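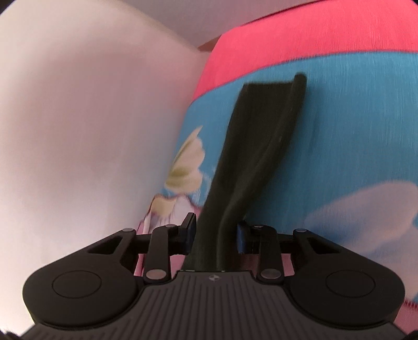

Olive-black on sky blue. Dark things have nowhere to hide in this bedroom.

THE LORNITZ HOUSEHOLD LETTER
2021-01-01

Dark knits, loud bedding

January is when the Lornitz Letter is expected to say something improving about closets. We did this last year too, and the closets are about where we left them. So this time we're keeping it to one subject, the dark sweater, and one surface, the bed.

Most of us fold on the bed. The storage books want you to use a "clean, waist-high table," which would be lovely, and which in the Drorkmont apartments would have to stand in the bathtub. The bed is flat, it's already in the room, and if you lose heart you can lie down next to the laundry.

It helps if the bedding is bright. I used to think of pink sheets with big flowers as something you inherited and apologized for. Then I tried folding a black cardigan on a navy blanket at five in the afternoon and spent a good while looking for the second sleeve. On pink you see the edge right away. You also see the lint, for better or worse.
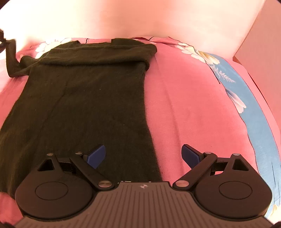 Dark knit on the pink floral sheet, with one sleeve wandering off and the lint along for the ride.

Lint first, then. Go over the garment before you fold it, front and back, or you'll be pressing the stuff in and filing it until September. A sticky roller is fine. Several readers swear by a damp rubber glove, dragged in one direction, and I have come around to it after resisting on the grounds that it looks ridiculous. Do the sleeves separately. They collect more than their share and they twist while you're working on them, so straighten each one from the shoulder down before you go any further.

As for the fold, 74 of you answered the fall survey, and the sweater question drew more handwriting than the one about the rent. The flat-folders have the numbers. The rollers have the conviction. My own practice is a flat fold with the sleeves laid across the back, then a loose roll from the hem if it's going in a drawer. Heavy knits stay flat on a shelf, no more than 4 to a stack. Above that the bottom one comes out looking like a place mat.

Hangers: no. I know. You have a padded one and it's different. The shoulders will still grow little horns.

If you're sorting as well as folding, use the cushions. Keepers go at the foot of the bed, anything that needs mending gets propped on a cushion where it will be in your way at bedtime, and the rest goes straight into a bag by the door. I did this over the holidays and found I own 14 dark sweaters, most of which I had been thinking of as "the black one."

Bags for donation can go to the Stanciu Street drop-off during its usual hours. Please tie them. Mending goes to the Prastano Room as before, with your apartment number pinned on, and clean, please. The note about "clean" was in the last letter as well.

Next time: fitted sheets. I make no promises.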